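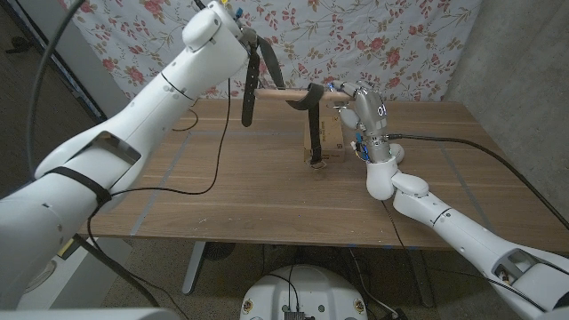 Does lending to small businesses overseas really do what it says?

ballside_bec
29 September 2023
My workplace has signed up with Cerka, one of those sites where you pick a borrower, put in $25 lots and get repaid over time. They want each of us to choose someone by the end of the month. I've read through the profiles and I'm not sold. Every borrower is hard-working, every loan is going to "grow the business", and the repayment rate sits in big letters at the top of the page. Has anybody here lent through them for a while? What did you see after the money went out?

tinroof
I had money in there for 3 years. Got almost all of it back, apart from one loan to a tailor that went quiet. So on the repayment side, no complaint. But getting repaid tells you the borrower paid. It doesn't tell you if she was better off, or if she went to her brother-in-law for the last instalment.

marlow_k
tinroof, you could say that of any loan, including my mortgage. People borrow because they want to buy stock or a sewing machine and the local bank won't look at them. I've lent to the same group of market sellers twice now. They came back for a second loan, and I take that as a fair sign.

tinroof
Or a sign they needed the second to cover the first.

marlow_k
You've got no evidence for that.

tinroof
And you've got none for yours. That's my whole gripe.

ballside_bec
What interest do the borrowers pay? I can see that I get zero, but somebody's getting something.

oldferry
Good question, and you have to dig for it. Cerka doesn't lend directly. The money goes to a field partner, and the partner charges what it charges. Gilani is the one on most of the profiles I looked at. Its page has a "portfolio yield" figure, and you're left to work out what that means for a woman selling peanuts. I wrote and asked for the actual rate on one loan and got a brochure.

quenda
To be fair to the partners, tiny loans cost a lot to run. Somebody has to travel out to the village, hold the meeting and collect the payments. I did that kind of work for 2 years and the petrol alone was a headache. A high rate isn't always a rip-off.

oldferry
Fine, then print the rate beside the smiling photo and let people decide.

quenda
No argument there.

harrowgate_lou
Another thing to check is the date on the profile. Often the loan has already been paid out before you see it, and your money tops the partner back up. You aren't really choosing whether that person gets a loan. It's in the small print, but our church group in Brovthorpe had no idea until one of us read it aloud, and there was a bit of a row.

marlow_k
That's so the borrower isn't left waiting on strangers. I'd rather they did it that way.

harrowgate_lou
So would I. I'd also like them to stop writing "she is waiting for your help" under it.

ballside_bec
Okay, that one bothers me more than the interest. I might ask work if I can give my $100 straight to a women's savings group instead. Anyone done that?

quenda
Yes. There's less to look at, no repayment chart, and the updates are patchy. Ask who holds the cash box and how they share out at the end of the year. If they can't answer, move on.

tinroof
Ask for last year's accounts too. The group I was looking at said in April they'd send theirs. Still waiting.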